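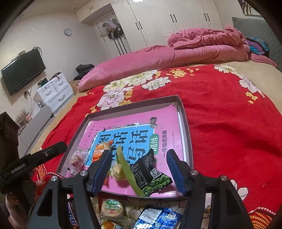 Snacks, a tray and a workbook on the bed, from the bedroom group of the Clelia home set.

Search reviews Enter keyword Go

Clelia Home Set, second release: review
10 June 2021

Clelia is a paid library of household recordings made with hand-held grippers, sold by Midik to teams that train robot arms. You pick the groups you want, pay for a license, and download the clips with their labels. We bought the full home set for a small project on sorting packaged goods and have been working with it since September.

The listing gave 3,742 clips. We received 3,239. The rest were still in checking, and the order page did say so, but only in a note under the payment button. Midik offered a credit or a wait. We took the credit, and it was applied without any argument.

The clips come in 6 groups: kitchen, bedroom, bathroom, desk, laundry and entryway. Bedroom is the one we use most. The rooms look like places where people live. In the view at the top of this page there are bags and hats hanging on the door, cables under the TV, clothing heaped by the headboard, and a red blanket with big white flowers under everything. A policy trained on a bare gray table does badly in a room like that, and ours did. After adding the bedroom group, our arm stopped reaching for printed patterns on cloth nearly as often. We didn't run a proper test of this, so take it as an impression.

The choice of objects is good. Wrapped food is hard to work with: shiny film, crumpled edges, packs that overlap. The same view has a Snickers bar, a black bag with green peas printed on it, pastries in clear wrapping and a clear-wrapped candy. The blue pads on the gripper fingers stay easy to pick out against all of it, a help if you do your own finger tracking as we do.

Labels are the weak part. Each clip has a one-line task, a start and end mark for each grasp, and a list of objects. The task lines are fine. The object lists are thin. "Snack" covers anything in a wrapper, and text on packaging is not written down or translated. The workbook in the tray has Chinese on its cover and is listed as "book" — true, but no use if you want to ask a robot for the right book. We ended up relabeling the part of the set we needed.

Download is slow and comes in large archives. If one fails you start that archive over. The viewer, called Jevia, is a separate install. It plays clips and shows the grasp marks, and it crashed on us twice when we jumped between groups. We now use our own script.

Support answered within 2 working days each time. The answers were short and correct.

Compared with Bedoya, the other set we have paid for, Clelia has messier rooms and better objects. Bedoya has much better labels and a viewer that works. For grasping alone I would buy Clelia again, bedroom and kitchen groups only. For anything that depends on language, budget time for relabeling — we didn't, and it set us back.

Contact | Copyright 2021, all rights reserved | Back to top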